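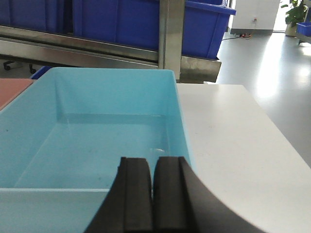

How I Sort a Craft Table With Colored Trays (and Keep It Sorted)

My craft table used to be a place where paper clips went to retire. I'd sit down to make one birthday card and spend the first half hour digging for the glue dots. What fixed it was a handful of cheap plastic trays in different colors and a routine I can get through in 60 minutes, snack included.

I picked the idea up at the Bonddale library, where the kids' craft corner runs on trays. Blue for this, pink for that, and even the four-year-olds put things back! I figured if they could do it, so could I.

What you'll need

Shallow plastic trays, open on top, in at least 2 colors
A clear table (white is nice because you can spot every stray bead)
A damp cloth and a dry one
A bit of dish soap
A trash bag
A pencil and some scrap paper

I got my first trays at the Reseck discount store in Manerham, and I've added a few since. Don't buy a whole stack right away. I did that once with mason jars and I'm still giving them away.

Step 1: Take everything off

Yes, everything. Put it on the floor, the bed, a chair, wherever the dog won't get to it. It's tempting to work around the piles, and I've tried it, and all I ever did was make new piles out of the old ones. While the table is bare, wipe it down with the damp cloth and go over any glue spots with a little dish soap. Dry it well before any paper goes near it.

Step 2: Wash the trays

Even brand new ones. They come with dust and that funny static that makes glitter climb up the sides. Warm water, one drop of soap, rinse, towel dry. Get into the corners with a fingertip wrapped in the cloth, and run it along the rims too. If yours have sloping sides, water likes to sit where the wall meets the floor of the tray, so I prop them on edge for a few minutes while I make coffee.

Step 3: Make your piles by activity

My first time through, I sorted by what things were. All the scissors together, all the tape together, all the ribbon together. It looked fantastic and it was useless, because every single project needed something from every single tray, and I was hopping up and down all afternoon.

Now I sort by what I'm doing. Card making gets a pile. Mending gets a pile. Bead stuff gets a pile. If something belongs to two activities and costs less than a cup of coffee, I just own two of them. (I counted my beading kit out of pure curiosity and there were 194 wooden beads in it, and I have made precisely one bracelet.)

Step 4: Give each pile a color

Go with your gut here. Blue is cards for me and pink is mending, and I couldn't tell you why, it just felt right. Write it down on your scrap paper, though, and tape the paper somewhere you'll see it for the first couple of weeks. After that you won't need it.

Try to pick colors that are far apart. Light blue and darker blue can work if they hold related things — I'd use the lighter one for card blanks and the darker one for envelopes — but don't ask yourself to remember that one blue is buttons and the other is stamps. You'll get it wrong by lamplight.
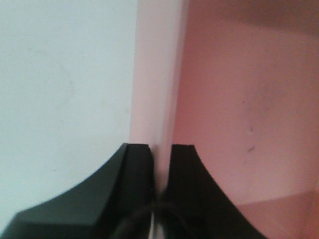

Salmon pink next to a pale wall. Hard to mix that up with blue!

Step 5: Fill them, but not to the top

A shallow tray is only good while you can see what's in it. Once things start stacking up, the bottom layer is lost to you until spring. I stop at one layer for small stuff and two for paper. If it won't fit, I either start a second tray in the same color or (more often) admit that I don't need nine half-used rolls of washi tape.

Loose tiny things like snaps and sequins go in a little lidded pot first, and then the pot goes in the tray. Learn from my carpet.

Step 6: Find each tray its parking spot

Trays that get used every day live on the table, toward the back, side by side. The others go on a shelf at sitting height so I can pull one out without standing. Leave yourself a good stretch of open tabletop for working. My rule is that I need enough room for a sheet of wrapping paper and both elbows, and if I don't have that, something moves to the shelf.

Step 7: The evening reset

When I finish for the night, anything loose goes back to its color, scraps go in the bag, and I give the table a quick swipe with the dry cloth. It takes less time than the kettle. If I'm in the middle of a project, the whole thing goes into one spare tray just as it is, needle and all, and I pick it up again the next day.

A few questions I get

Do lids help? Not for me. I stop putting things away the minute there's a lid involved.

What about labels? If you share the table, sure. A strip of masking tape on the short end works and peels off clean.

Can you do this with drawers? I tried it in my old place on Wynne Street, with trays set inside a dresser, and it was okay. I like them out in the open better.

Next up is the gift wrap closet, and I'm scared of it. I'll post that one in January if I make it out.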